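Design and Public Space: Handout 4
Light installations on open sites

A light installation is designed for a site before it is designed as an object. The first task is a site record: ambient light after dark, sight lines, power supply, and the routes people take on foot. Students often skip the ambient reading and choose lamps that are far too strong.

The Mereda canal piece used 1,389 small lamps set along 2 footpaths. Each lamp was wired to a floor sensor and dimmed when no one was near. Clernex, the studio in charge, tested a short run of about 100 lamps in its workshop before any were placed outdoors.

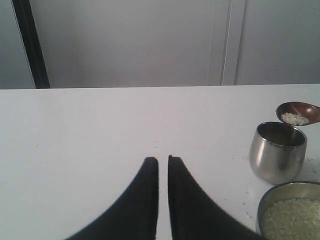 Gill

Course notes, revised Dec 19, 2019

Terms to know for the seminar:
Spill: light that falls outside the intended area.
Dwell time: how long a visitor stays at one point.
Fade curve: the rate at which a lamp dims after the sensor clears.

A short fade curve makes people walk faster. At Fusutdale the curve was lengthened in June and the average dwell time rose. The site report does not separate this effect from the longer evenings, so treat the result with care.

Reading: site report, sections on spill and upkeep. Bring a scale plan of your own site, with existing lamps marked.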